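Letter backdrop

A letter backdrop is a length of cloth hung flat against a wall, or gathered in front of one, with separate cut letters attached to its face. The letters spell a name, a greeting, the title of an event or the name of a group. Letter backdrops are used behind tables, counters, small stages and display stands. The cloth is most often black or another dark solid color, and the letters are usually foam, felt, cardboard or paper.

The term covers the cloth and the letters together. Cloth alone is called a backdrop, a drape or a drop. Cloth with lettering printed, painted or sewn on as one piece is normally called a banner. The difference matters mainly to suppliers, who sell the two under separate headings, and to people who want to change the wording and keep the cloth. 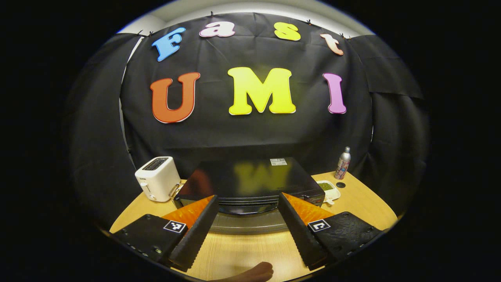
Tumance, April

Materials

Cloth. Plain woven cotton, polyester and blends of the two are the common choices. Velvet and other pile fabrics absorb more light and look a deeper black, but they are heavy and pick up lint. Thin cloth is easy to carry and easy to clip, and it shows every fold. Weight is given in grams per square meter. The Hernex guide to room fabrics, which is widely used by rental shops, lists 145 as the lowest weight suitable for a dark backdrop in front of a pale wall. Lighter cloth may let the wall show through as a gray cast.

Letters. Foam letters are cut from flat sheet or molded with rounded edges. They weigh very little, so a thin cloth can carry them without sagging. Many come with a white outline, which separates the color of the letter from the cloth and keeps dark shades readable. Felt letters cling to some napped fabrics without glue. Cardboard letters are cheap but bend at the corners after a few uses.

Fixings. The cloth may be held with binder clips, spring clamps, curtain rings, pushpins, hook-and-loop strip or tape. Letters are held with double-sided tape, fabric-safe adhesive dots, pins or a few stitches. Strong adhesives can pull fibers from the cloth when the letter comes off.

Layout

Wording on a letter backdrop is short. One or two rows are typical, and where there are two rows one is often larger than the other. The smaller row may be set along a gentle arc, with the larger row below it. The backdrop at Tumance follows this pattern: "Fast" runs across the top in mixed case and "UMI" sits below it in larger capitals, each letter outlined in white on the black cloth.

Letters may all share one color, alternate between two, or be given a different color each. Multicolored sets in pink, yellow, orange and blue are common in classrooms, at parties and on informal displays. Small changes in tilt from letter to letter are part of the style in some layouts. Where a straight line is wanted, a string is stretched across the cloth as a guide and taken away once the letters are up.

Spacing is judged by eye in most cases. Letters with open sides, such as F and T, look farther from their neighbors than they are, and are usually set a little closer.

Hanging

A backdrop can be hung from a rod, a wire, a freestanding frame or the upper part of the wall itself. Where clips are used along the top edge, they are placed at intervals across the full width. Wide gaps let the cloth drop between the clips and form swags, which pull the lettering out of line. 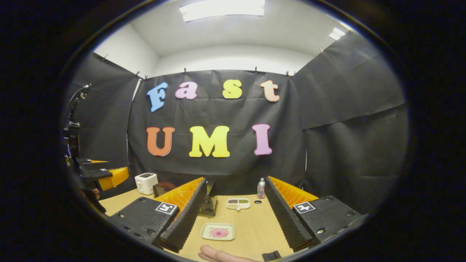
Black curtain at Tumance, with small binder clips along the top edge and black panels on both side walls.

Side panels, also called returns or legs, are separate or continuous lengths of cloth carried around the corners onto the side walls. They cover what would otherwise be seen at the edges and make a three-sided enclosure. A strip of bare wall is often left above the cloth, since full-height drapes cost more and need longer ladders to put up.

Creases come from storage. Cloth kept folded takes on a grid of square lines, while cloth pushed into a bag shows irregular wrinkles. Both can be steamed out after hanging, starting from the top. Letters are taken off or kept well clear of the steam, as foam can warp. Plain black cloth shows creases most under a ceiling light close to the wall, where the light falls along the surface and each ridge casts a shadow.

Use with tables

A letter backdrop is often paired with a table. In the usual arrangement the cloth reaches down to the tabletop or passes behind it to the floor. The lettering goes in the upper half, where objects on the table do not cover it.

Kitchen items are a frequent subject for this kind of setup. Dark cloth gives a clear outline to white and silver objects, such as a white two-slot toaster or an aluminum bottle. Black appliances are harder to pick out against it and may depend on reflections for their shape. Glossy surfaces can also mirror the letters: at Tumance the dark top and front of a large countertop appliance carry a faint yellow reflection of the M. A light wooden tabletop is a common choice under a black cloth.

Sizes and supply

There is no general standard for sizes. Flatance, a supplier of party and classroom goods, sells ready-hemmed black backdrops 3120 millimeters wide, and these are often used on the back wall of a small room without a seam. Its foam letters are sold in boxed sets of 96 pieces, with extra vowels. Gidey sells single letters in larger sizes, up to 700 millimeters high, to be ordered by the piece. Sets from the two firms differ in thickness and in the width of the white outline, so mixed wording can look uneven at close range.

Care and storage

Dark cotton is washed cold and inside out to limit fading. Polyester can be washed warm but should be dried on low heat. Lint and pet hair are removed with a roller or a damp sponge before the cloth is hung. Foam letters are wiped with a damp cloth and stored flat, with paper between layers if the backs are still tacky. Rolling the backdrop on a cardboard tube prevents most fold lines.

See also

Banner
Curtain
Drapery
Foam craft
Table display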